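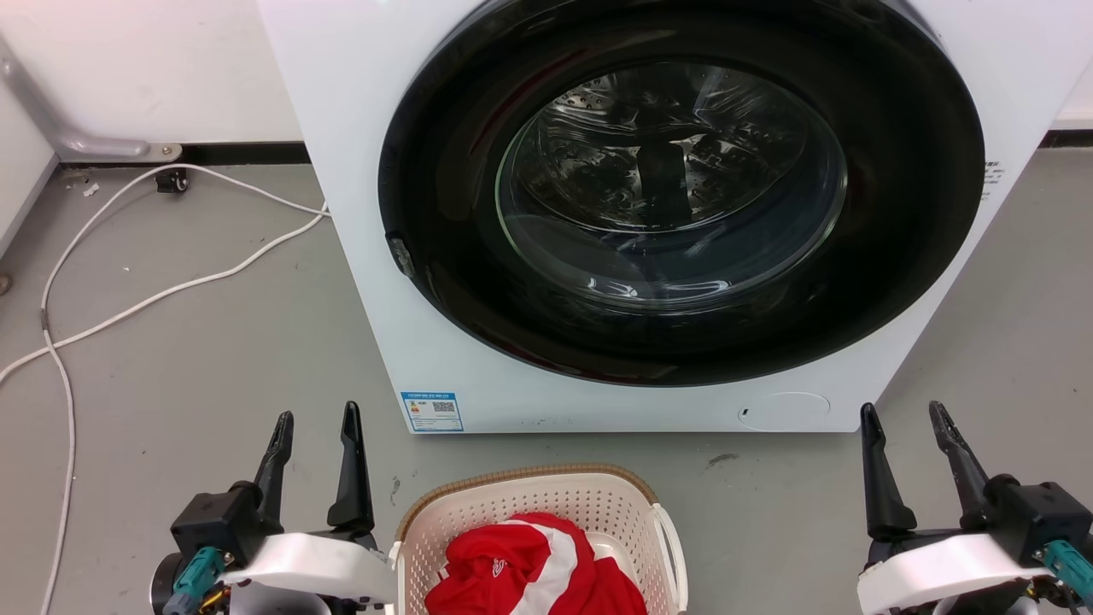
Barkholm Two-Arm Laundry Helper: a month with the washing

I have wanted a machine to do my laundry ever since I worked out that the washing machine only does the middle of it. The drum turns, the water goes in and out, and a person does everything on either side. Barkholm's two-arm helper is supposed to be that person. I rented one for April at 149 dollars a week, setup included, and gave it the dirtiest jobs in the house.

What it does

You put the basket on the floor in front of the washer and press start. The helper opens the door, moves the clothes into the drum and closes up again. That is the whole promise for now. Soap is your business, and so is picking the cycle. Folding is "on the roadmap," a phrase I also use when my wife asks me about the gutters.

Loading

Shirts and jerseys are its best event. A single crumpled jersey in the bottom of the basket goes in cleanly nearly every time, with one gripper doing the lifting and the other hovering beside it like a nervous uncle. A full basket is another matter. It took 20 minutes to load 14 items, and I do the same job in one armful while thinking about lunch. It's also far too polite with jeans, which it picks up by a belt loop, drops, and picks up again by the same belt loop.

Socks go in one at a time. I timed a pair and then wished I hadn't.

The door

Front loaders were plainly designed by someone with wrists. On our old Sestanon the helper needed 2 tries at the latch on most days, and once it shut the door on a sleeve and stood there looking pleased. My neighbor Yaw Ofori let me try it on his Bustik, where the door gave it no trouble at all, so check your washer before you blame the robot.

Unloading

Wet towels beat it. It gets a good grip, pulls, and then a bath sheet comes out wrapped around three other things and the arms just stop. Kekeli Owusu at the rental desk told me to run smaller loads - fair advice, though I notice it means more loads.

Should you get one?

If bending down to a basket hurts, maybe, and I'd rent before buying. It never broke anything and never complained. For the rest of us, a Karpenko basket stand puts the clothes at waist height and needs no software updates. I've sent the helper back. The red things still have to be kept away from the white things, and that was always my job anyway.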